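**Unit 2 – Comparing hand controllers on mixed produce**
Notes: Gudrun Moen

The Wednesday session compares two closing strategies on the same pair of five-finger hands. Controller A (Kevelis) closes to a fixed joint position. Controller B (Ganix) closes until motor current reaches a set limit, then holds.

Produce makes a useful test set: stiffness, mass and surface vary widely, and long leafy items hide the fingers from the head camera at contact. 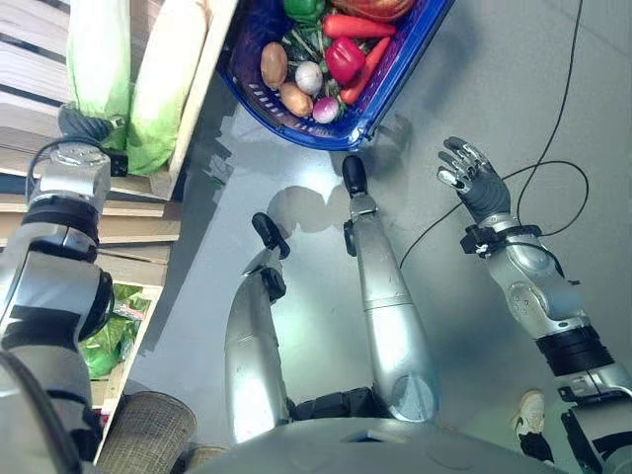

*Fig. 1. Head camera view, one hand over a napa cabbage in the upper crate, the other hand open.*

Note how little of the finger contact is visible in Fig. 1. Contact has to be judged from current and joint error – vision gives the approach pose only.

The Ballville log holds 522 grasps, 233 of them under Controller B. Before comparing:

- split by item, then by controller
- drop runs with a missing current trace
- report slip and bruising separately

Cabbage mass in the log runs up to 2,507 g. Check the wrist torque limit before using A on anything heavier.

Reading: Demirtaş handout, section on current thresholds.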